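Ultis: Frequently Asked Questions

Last updated in August, after patch 31. If your question isn't covered, try the Clakdale forum first and then the contact form.

THE GAME

What is Ultis?
Ultis is a turn-based puzzle game set in a flooded railway town called Stuvthorpe. You play Chevalier, a signal operator who has to get the last trains out before the water reaches the upper line. Each level is one junction. You set the points, then press Go, and the trains move by themselves.

Is there a story?
Yes, but you can ignore most of it. The main story is told in short radio calls between levels. The rest is in the logbooks, which are optional and can be read in any order. Irén Mészáros wrote all of the logbooks and most of the radio calls.

How long does it take to finish?
The main line takes most players a few evenings. The side branches are harder and will take longer. There is no time limit on any level except the two night levels.

Can I lose?
You can fail a level, and it restarts straight away. You can't fail the whole game. The water rises only when you finish a level, so retrying costs you nothing.

Is there multiplayer?
No. You can share a junction with a friend by sending a code from the level editor, but you can't play one together.

Why does the year 2892 appear on the station clocks?
It's the year the game is set in. Some players have tried it as a door code. It doesn't open anything.

THE TEAM

Who made it?
Abelardo Escobar does the design and programming. Zulema Jara does the art. Irén Mészáros does the writing, and Fermín Mansilla made the music and the train sounds. Glenys Hapeta answers the support mail.

Are you hiring?
Not at present. Please don't send portfolios through the support form, as they get mixed up with bug reports.

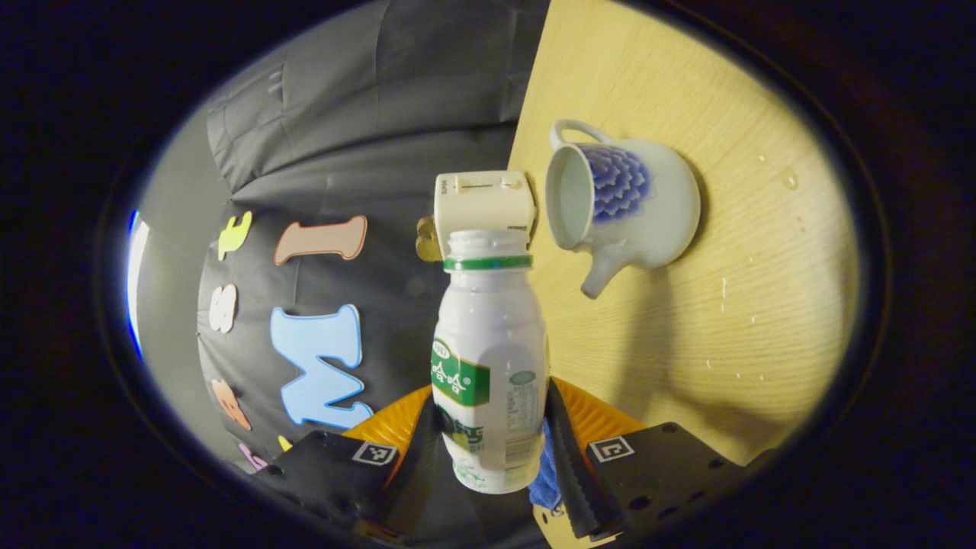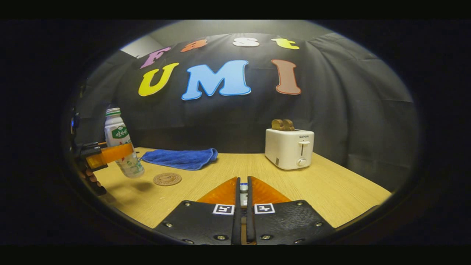

BUYING AND INSTALLING

What does it run on?
Windows and Linux. A Mac version is being tested and will be announced on the forum when it's ready. There are no plans for phones, as the junction map is too hard to read on a small screen.

Is there a demo?
Yes. It contains the first 2 branches. Saves from the demo carry over to the full game if you leave them in the same folder.

I bought the game and my key doesn't work.
Check for a zero typed as a letter O. If it still fails, send us the receipt number and the email address you used. Don't send the key itself.

PROBLEMS

My train stops at an open signal.
The train behind it has probably reserved the same stretch of track. Hold Tab to show reservations. If nothing is marked and the train still won't move, it's a bug and we'd like to have the save file.

The level editor won't save my junction.
A junction can hold up to 200 pieces of track. Past that, the Save button goes grey. We know there should be a message and it's on the list.

The sound crackles after the tunnel levels.
Go to Options, Audio and turn off Long Echo. This mostly affects older laptops.

I've lost my progress.
The game keeps a backup of your last save in a folder called "old". Close the game, copy that file into the main save folder and start again. Cloud saving has to be off while you do this or it will overwrite the file.

VIDEOS AND FAN WORK

Can I stream the game or put up videos of it?
Yes, and you can earn money from them. Please mark spoilers for the final junction.

Can I use the music?
In videos of the game, yes. For anything else, write to us and the message will be passed to Fermín.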